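Stavdale Hand-Held Gripper, with Honeycomb Finger Pads

Sold by Flollenis. Price: $900 for the gripper with one pair of pads. Spare pads and the wide-view camera are listed further down.

If you have spent any time shopping for hand-held grippers, you know how much of the decision comes down to things that never make it onto a spec sheet. How does it sit in the hand after an hour? Can you still see the tips of the fingers on the recording when you reach down into a box? Will the pads hold a water bottle and then, five minutes later, a dish towel? We carry the Stavdale because it did well on exactly those questions when we had it next to two others, and we would like to tell you how that went before you put one in your cart.

The body

The Stavdale has a smooth, matte light gray body, and slotted vents are let into the body. Please keep them clear! Reynaldo Samonte, who handles our returns, has opened up more than one unit with tape stuck over the slots, and a warm gripper is a tiring thing to hold. The matte finish was a nice surprise for us. Glossy housings throw the ceiling lights straight back into the lens, and in a bright office that can wash out the very part of the view you care about.

The pads

Both fingers wear thick black pads with a rounded rim and a honeycomb-like mesh on the inner face. The mesh is the reason to buy this set. It gives a little under pressure, so a soft item gets gathered in and a hard one gets a good spread of contact, and you find yourself squeezing less than you would with flat pads. They come off with two screws each (the driver is in the box) and a new pair goes on in the time it takes to drink half a cup of coffee. We rate a pair for 3000 grasps of mixed household items. Yours may well last longer if you mostly handle cloth and plastic, and they will go sooner on anything with a sharp edge.

The view

The camera looks out over the body from behind the fingers, through a very wide lens. You get the gripper, the table under it and a great deal of the room in one picture, with a strong bend toward the rim. People who are used to a narrow wrist camera sometimes need an afternoon to warm up to it. Once they do, they tend not to go back, and that includes our own Rosalie Zaugg, who argued for the narrow one all through the spring.

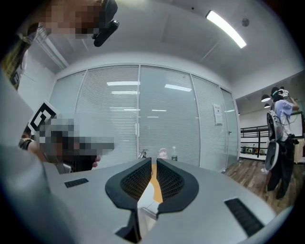 The Stavdale's own view, tilted up: both pads in sight, with the glass partition and the ceiling light behind them.

As you'd expect from a lens like that, the corners go black. If your software crops to a square, you can trim inside the circle and still keep both pads. A printed black-and-white marker can also be a great help when you want to line up recordings from more than one device, and we sell a sheet of them on the accessories page, but any clean print on stiff white card will do the job.

How it compared

We tried the Stavdale against the Grorby two-finger and the Lumbao slim model. Lovely Dalisay ran the sessions, and each gripper got 400 grasps on the same set of items, in the same order, with the same people taking turns.

The Lumbao is the lightest and the nicest to carry around, and if you work in tight drawers we would still point you to it. Its flat pads let go of round things more than we liked, though. The Grorby has the strongest grip of the lot and a lovely trigger, but the housing sits high, so when you tip it back the fingers drop out of view and you are guessing. The Stavdale came in the middle on weight and was our favorite on sight lines and on soft items. It is a bit wide across the body, and smaller hands may want the short handle, which we'll swap in at no charge if you mention it when you order.

In the box

Gripper with pads fitted, short driver, four spare screws, wrist loop, charging cable, printed quick guide.

Also available

Spare honeycomb pads, per pair
Flat pads, per pair
Wide-view camera with mount
Short handle (free swap at time of order)

Shipping and care

Orders leave our shop in two working days. Wipe the pads with a damp cloth, let them dry in the open air, and skip the alcohol, as it stiffens the mesh over time. The gripper itself is covered for 2000 hours of use. Pads are wear parts and are not covered, but if a pair splits early, write to Hryhorii Harasym at the service desk and send him a photo, and he will usually sort you out.

The next batch is due in October, with the same pads and a slightly longer cable.

Page updated 15 September 2020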